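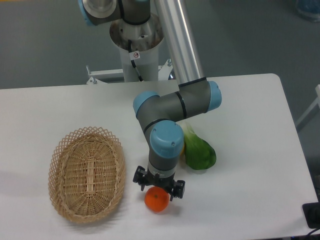

Éditions Atbridge

Les Veilleurs de Rorkus
Livre et 2 CD audio, 281 pages

Les phares ont toujours attiré les conteurs, et ce recueil en réunit une belle troupe ! Douze récits nous emmènent sur la côte de Rorkus, du temps où il fallait monter l'huile à dos d'homme et remonter le mécanisme en pleine nuit. On y croise un gardien qui apprend le violon pour couvrir le bruit du vent, deux sœurs qui tiennent le feu de Buckley pendant tout un hiver, un facteur qui déteste la mer – et qui s'embarque quand même.

Les textes sont lus en entier sur les disques, à deux voix, avec quelques airs d'accordéon entre les chapitres. La lecture du « Brouillard de Tistow » est une merveille, à écouter le soir, lumière éteinte (les plus jeunes préféreront peut-être commencer par « La Chèvre du phare »).

En fin de volume : une carte dépliante de la côte, un glossaire des termes de marine et 5 chansons avec leurs partitions.

À partir de 12 ans. Couverture cartonnée, signet en tissu.
Parution : juin
Disponible également en livre seul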